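Fake meter readers, "free" safety checks and other people at your door

Most advice about door callers reads as though every burglar wears a striped jumper. The ones who do well at it wear a hi-vis vest, carry a clipboard and sound bored. A vest costs less than lunch. So does a lanyard. I've read a fair pile of tip sheets on this and thrown out most of what they said. What's left is the stuff that costs little and doesn't depend on you being a good judge of character, as you probably aren't, and neither am I.

Don't read the ID, ring the number

Every leaflet tells you to "ask for identification". Fine, ask. But do you know what a real card from your power company looks like? I don't. A laminated card with a photo and a logo proves that somebody owns a laminator.

Take the name on the card, close the door, and ring the company on the number printed on your bill. Don't use the number on the card, and don't let the caller dial for you. Write the billing number on a strip of masking tape inside the meter box or kitchen cupboard so you aren't hunting for it with someone waiting on the step. A genuine worker has been left standing outside plenty of times before and will cope. Anyone who gets shirty about it has told you enough.

Know where your meter is

If the meter is on an outside wall, there is very little reason for a meter reader to see your hallway. Go and look at yours this weekend. Plenty of people couldn't say whether it's by the side gate or in the garage, and "I just need to check the meter inside" works nicely on them. If you have a smart meter, ask your retailer whether anyone still comes round to read it at all.

Door chains: check the screws first

I fitted a Brolness chain in June and was pleased with it until I looked at what was holding it on. The screws in the packet were barely long enough to get through the paint. A chain is only as good as the timber it bites into, and most of the ones I've seen would give way to a decent shoulder.

Throw out the supplied screws and use longer ones of the same gauge, into solid frame and clear of any old filler. Drill pilot holes or you'll split the jamb. Use the chain for talking, and take it off when you're by yourself inside for the night, so you can get out in a hurry if there's a fire.
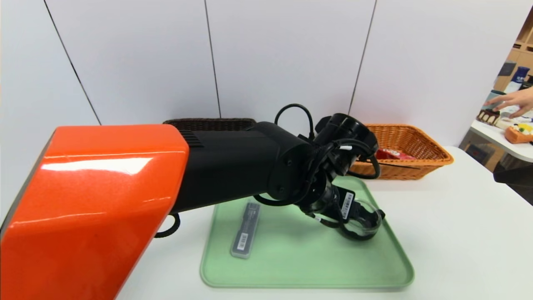

Cameras and doorbells

The Ulness doorbell I tried gave me a clear picture of a bloke's cap and nothing under it. That's the usual result when the thing is mounted too high. Put it at chest height, angle it a touch upwards if the bracket allows, and test it after dark, when the porch light may wash out every face that turns up. Then check how long the recordings are kept. Some plans bin them sooner than you'd think, and you won't find out until you need one.

I wouldn't buy a dummy camera. The Lustex one has a little blinking red light, and I can't think of a working camera on my street that blinks.

The two-caller trick

One keeps you talking at the front while the other tries the back. It's an old one and still going. Before you answer the front door, lock the back. If you only have the energy for one new habit, I'd pick this one. It's free, and you can't buy the wrong brand of it.

The same goes for "can I trouble you for a glass of water". Tell them there's a tap on the side of the house.

Cash in the house

Bailly sell a safe made to look like a tin of soup. I'm told it's very convincing. I'm also told the pantry is a popular place to look. If you keep $2000 in the freezer because you don't trust the bank, I'd gently suggest the bank is the better bet. Check your contents policy too. Many put a low ceiling on cash, and finding out that yours stops at $300 is a rotten end to a bad day.

If you've already let one in

Don't try to grab them, search them or block the way out. You don't know what's in the bag. Say you're expecting your brother any minute, walk outside, and go to a neighbour's. Ring triple zero from there. Try to remember shoes, as people swap jackets and hats but seldom bother with footwear, and get the rego if there's a car.

Then leave the photos off the neighbourhood page until the police have had them. I've watched one of those threads go after a bloke who really was there to read the meter.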